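Ngaio Merrick has read all 13 pages of the Druven bench rules, and she isn't impressed. "Clause 11 says keep the workspace bounded," she says. "Bounded by what? It doesn't say."

She audits test setups at Kunum and thinks most rules get written after the fact.

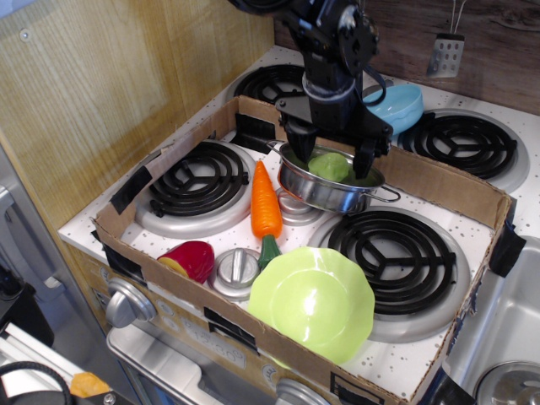 Merrick would start with the boundary. "Cardboard and black tape can do the job – fine. But write down where the tape goes, or your Monday results mean nothing by September." Would Druven listen? "I doubt it."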